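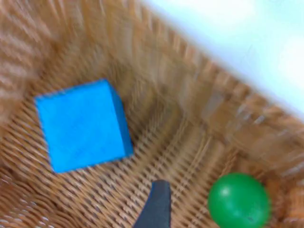 Kemex says the new grip software "recovers from faults by itself." We ran 143 picks on it. 17 ended in a fault, and in 8 of those the arm kept moving after the stop signal.

Eight. That's the number I care about – a dropped ball is cheap, a late stop is somebody's hand.

Green ball on a white table, about as easy as this job gets.
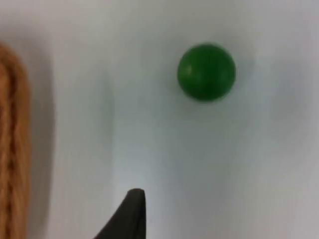
Ryan Pearce: did the stop signal even reach the controller?

It's in the log all eight times, Ryan. Kemex wants to blame our cable. I'd like to see their test first.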